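The Chair Man of Gramorora

Iraklis Tsoukalas started fixing chairs in his uncle's garage when he was in high school. He is 61 now, and his shop, Sfakianakis Upholstery, takes up the ground floor of a brick building in Gramorora, two doors down from the post office. The name over the door belongs to the man he bought it from. He never got around to changing it, and customers have been calling him Mr. Sfakianakis for so long that he answers to it.

We met at the shop in April, at 7:30 in the morning, before he opened. He works alone except for Vsevolod Dovhaniuk, who joined him eight years ago and now does most of the frame repairs and all of the house calls. Dovhaniuk was already at the back bench, pulling staples out of a dining seat.

I wanted to talk about armchairs, in particular the soft brown ones that seem to be in half the living rooms I have ever sat in. Tsoukalas said he sees more of them than any other kind.

"People buy brown because it's safe," he said. "It goes with the floor, it goes with the rug, it doesn't show the coffee. Then they keep it longer than anything else they own. I get people who have moved four times and the couch is gone, the bed is gone, but they still have the brown chair."

Most of the ones he works on are covered in something suede-like. Real suede is rare on a family chair, he said. What people usually have is a woven polyester brushed on one side until it feels like suede. He likes it more than he used to.

"When it first came in I thought it was junk. I told customers so. But I've had those chairs come back after years with the fabric still good and the foam completely dead. So I was wrong about that."

The foam is what goes first on almost every chair. Tsoukalas says a customer will call and say the chair is worn out, when the cover has years left in it and the seat cushion has simply gone flat. A new piece of foam, cut to size and wrapped in batting, can be done while the customer waits if the cushion comes out of its cover. If the seat is sewn or stapled down, the chair stays overnight.

He charges more for the second kind, and he tells people the price on the phone. A full job on a rolled-back armchair, with new foam and new fabric, starts at $690. A seat alone can be a good deal less.

"I'd say half the people who hear the big number don't need the big job," Dovhaniuk said from the bench. "They send a picture and we can tell them."

Rolled backs are his least favorite thing to cover. On a flat back, the fabric goes on like a bedsheet. On a thick curved one it has to travel around the outside of the curve, which is long, and the inside, which is short, and the extra cloth has to go somewhere. An upholsterer folds it into pleats and pulls them toward the seam. 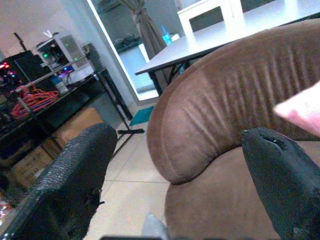 Pleats, Creases and Cleaning

Customers often ask whether the folds on a curved back mean the fabric has stretched. Usually they don't, Tsoukalas said. A pleat was put there by whoever made the chair. A crease comes from people leaning on it. He runs his thumb along the fold to find out which he has. A pleat feels firm at the bottom because it is fastened there, and a crease flattens out.

"If it flattens, leave it alone. Don't iron it. I've had two chairs in here with the shape of an iron on them."

Color is the other thing people ask about. On brushed fabric the seat can look a shade lighter than the back, and owners assume it has faded. Sometimes it has, if the chair stands near a window. Often the nap is just lying in a different direction. Tsoukalas tells them to brush the seat one way with a soft, dry brush and look again before they call him.

For cleaning, he reads the tag under the cushion first. A W on the tag means a water-based cleaner is fine. An S means solvent only. An X means vacuum it and hope for the best. He tests everything on the back of the chair near the floor, and waits for it to dry completely before he decides.

He has opinions about throw pillows as well. He thinks a small cushion in a pale color does more for a brown chair than new fabric would, and costs a lot less. Pink is fine, he said, and so is cream. His wife keeps a yellow one on theirs. His only complaint is with people who leave a pillow in the same corner for years, so that the fabric behind it stays fresh while the rest of the chair ages around it.

Room to Get Up

Dovhaniuk's house calls take him as far as Ostton, and he said the chair itself is only part of what he looks at. Plenty of people have their armchair in a room that does other work too. There will be a folding table behind it, a couple of extra seats, a doorway with a curtain where a door used to be.

"There's nothing wrong with that," he said. "That's how people live. But if the table is right up against the back of the chair, the back rubs every time someone sits down. Move it a hand's width and you save the fabric."

He also checks that drinks have somewhere to go. Most of the stains he is called out for come from a cup balanced on the arm, and a table within reach takes care of it.

The two men disagree about when a chair is finished. Dovhaniuk will give up on one if the frame is particleboard and has split at the arm. Tsoukalas will glue it, block it and try again. He once put $400 worth of his own time into a recliner by Orkton, a maker he had never heard of, for a woman who wanted to keep sitting where she had nursed her children. He charged her for the foam.

"He loses money on those," Dovhaniuk said.

"I lose money on some of them," said Tsoukalas.

By then a man was at the door with an ottoman under his arm, and Tsoukalas went to let him in. The shop is open until five, and he asks people to call before bringing in anything bigger than a footstool.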